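Search posts, people, tags
Search

4 min read

Thread, because I promised several of you I'd write up the play sandwich shop properly and then March came along and ate all my free time. Get a coffee, I do go on a bit.

1/ So the background, for anyone new. I look after the play corner at Latuheru, which is a drop-in room for families, and for ages the pretend food lived in one giant tub. Kids would tip the whole thing over, wade around in it for a minute, and wander off to the trains. I don't blame them one bit. I'd wander off too.

2/ Slamet Santoso (some of you know him from the toy library) told me to stop putting everything out. Pick one meal, he said, and put out only what that meal needs. I nodded and ignored him for most of a year, and Slamet, if you're reading this, yes, I'm sorry, you can frame this post.

3/ We went with sandwiches in the end. Every child who walks in has an opinion about sandwiches. My own nephew will only eat one if the cheese is on the bottom, and he will send it back to the kitchen if it isn't, real or pretend!

4/ The setup is one plate in the middle and a clear tray on each side. The plate is where you build. The trays hold whatever you're going to build with, and because they're see-through the little ones can check what's left without picking everything up. I put a plain green cloth under all of it, mostly because I love that green, and it does make the table feel a bit like a picnic.

5/ Bread goes down first, then lettuce, then bacon, and the top slice waits in the tray on the right until you're ready for it. One side can be bare by then and that's fine, the kids like seeing a tray get used up.

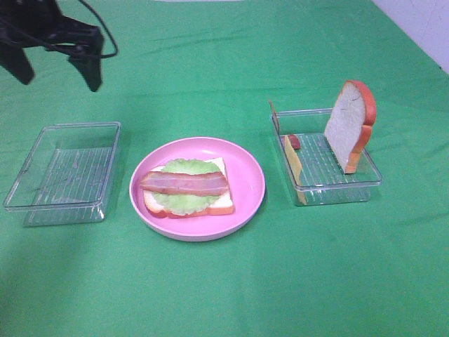
Vol. 4, p. 45

6/ I'm so fond of that lettuce, with its ruffly edge poking out past the bread. The bacon is nearly always the first thing anyone grabs, and we've had some very serious negotiations over it. One little girl made me a sandwich that was bacon, bread, bacon, and charged me 600 dollars. I paid. It was a good sandwich.

7/ The pink plate matters more than I expected, by the way. We tried it with no plate for a while and the sandwiches sort of drifted across the table and onto the floor and once into somebody's boot. Put a plate down and a three-year-old will line things up on it with enormous care. I could watch that all morning.

8/ Hafiz Majimbun asked under my last thread whether I worry about it being too neat, with a place for everything. It's a fair question and I've gone back and forth on it. What I've landed on is that I set it up tidy at 9 a.m. and then I leave it alone. If the bread ends up in the dolls' bed, the bread is having a nap. I only reset the table when somebody new sits down.

9/ A few of you wanted to know about the trays. They're just clear plastic ones with ridges along the bottom. Slices of bread will stand up on their edge in there if you're patient, and the kids think this is the height of elegance. I've been given a tray with the bread standing up and told it was "the fancy shop." Check whatever packaging you have at home before you buy anything.

10/ Washing up: warm water, a drop of dish soap, an old towel, everything laid out to dry overnight. The cloth goes through the machine and comes out with creases, and I've made my peace with the creases. My mother would have ironed it. I am not my mother.

11/ Next up I'd like to do a soup table, if I can work out what pretend soup is made of. The parents over at Drinda use cut-up felt and swear by it, but felt carrots at our place would be in pockets and halfway across town by lunchtime. Suggestions very welcome, especially from anyone who has tried big wooden beads.

12/ Oh, and somebody asked what we do about the child who wants to run the shop and won't let anybody else behind the counter. We made a second job. You can be the shop or you can be the very hungry customer, and the customer gets to be as picky as they like. It works beautifully on about half of them. I'm still thinking about the other half.

Contact · © Nisow · Back to top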